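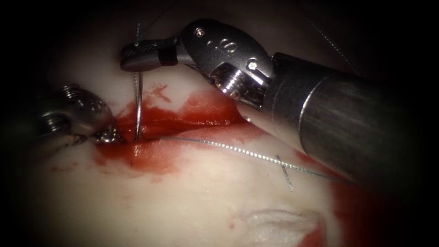

The visitor badge at Mazurek said 8/2/25 and spelled my name wrong, and I wore it all day because the woman at the desk had already turned off the label printer. I had driven 270 miles to spend an afternoon with two sets of surgical needle drivers. There are people who take their vacation days at the beach.

The open day was meant for hospital buyers, and most of them stayed near the sandwiches. The test room was down a hallway lined with framed patents. Inside were two consoles, a row of stools, and a bench where the arms were set up over a pale practice surface. The comparison was simple enough on paper. Same arms, same controller, same suturing exercise, two sets of jaws: the Grulura, which Mazurek has sold for a while, and the Bodberg, which it would like to sell soon.

Parisa Kermani ran the session. She gave us 20 minutes each per set and a printed score sheet with boxes for grip, slip, thread damage and "overall feel." I asked what overall feel meant. She said I would know, and moved on to the next stool.

I started with the Grulura. Holding a curved needle with it is easy. Getting the needle to point where I wanted was another matter. I would close the jaws, feel pleased with myself, push toward the tissue, and watch the needle rotate a few degrees as if it had remembered an appointment. You learn to grab it further back from the tip and to stop squeezing so hard. The man on the stool beside me learned this in two tries. I'm not going to say how many I took.

The Bodberg jaws hold on like a dog with a sock. The needle stayed put at angles where the other set let it roll, and my first stitch went in close to the mark. Then I tried to let go of it. There's a small delay when the jaws open, or there was on that console – Parisa Kermani put it down to a controller setting and wrote it on her own sheet, which looked a lot fuller than mine. I kept pulling before the jaws had finished opening, and dragged a stitch I'd been proud of halfway back out.

Knots are where I lost any standing I had in the room. You have to wrap the thread around one instrument, reach through for the short end, and pull both ways without snapping anything. There's no sense of touch in the console handles, so you judge tension by watching the thread and hoping. The camera view is excellent, and I could see every mistake in great detail.

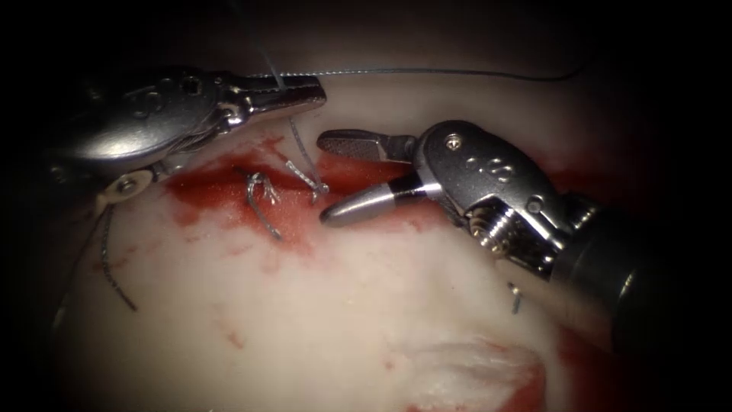
Genowefa Sobczak thought I was blaming the jaws for a problem with the wrist. Her view was that both sets grip thread well enough, and that the trouble starts when you come at the knot from a bad angle and then twist the handle to make up for it. She told me to line up the wrist first and open the jaws late. I did as I was told. The next knot took me 83 seconds and held when I pulled on it, so I shut up about the jaws for a while.

She also preferred the Grulura, for the record, and wouldn't be talked out of it. Her complaint about the Bodberg was that a strong grip is hard on fine thread, and she had a frayed end in a plastic bag to back it up.

After that we got a short talk on Esau, the software that logs every movement at the console and turns it into a chart. Mine was put up on the wall screen. The path of my left hand looked like a fly in a jar. The speaker called it "exploratory."

My score sheet, in the end: Bodberg for driving the needle, Grulura for handling thread, and a blank next to overall feel. The sandwiches were gone by the time I got back to the lobby. Mazurek plans another session in December with the controller setting changed, and I've put my name down, spelled out in block capitals.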